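Drullari fault

The Drullari fault is a failure of tabletop robot arms in which the downward stroke continues after contact has been made. 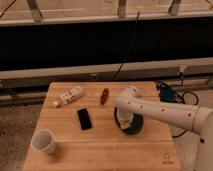
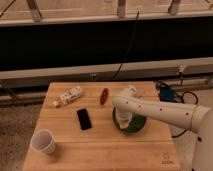
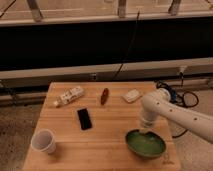
The fault was first reported in March by Lama Chamoun of Fokar, who logged 47 cases in 2886 cycles. Small objects left within reach – a paper cup or a phone, for instance – may be crushed. Operators are advised to stop the arm before clearing the table.

Contact the editors | Back to top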